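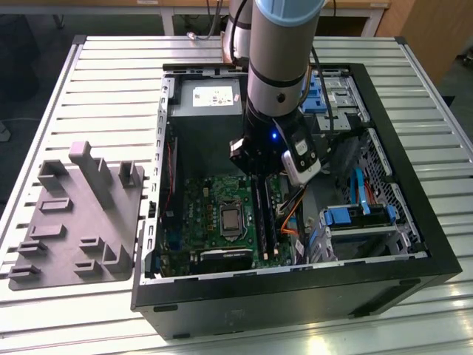 June, 9.40 am. Housing ballot turnout model, second pass.

Reloaded the Brerkico precinct file after the boundary fix. It now has 2,587 rows, with 39 still missing a tenure split between renters and owners. Left those blank and flagged them in the last column.

Reran the rent cap measure against the council seat results. The gap between renter and owner precincts is smaller than in the first pass, mostly down to the Vidal estate, which had been counted in two wards. Old chart is wrong – please don't reuse it.

Otex survey: 558 replies usable. Question 5 asks about "affordable homes" without saying who would build them, so I have kept it out of the support score for public housing.

11.15 am. Korkadex export failed twice on the postal vote column. Saved it as text and it went through. Need to check that leading zeros survived.

To do: fill the blank tenure rows from the parish returns, redo the ward map, ask for the wording of the 2nd mailing.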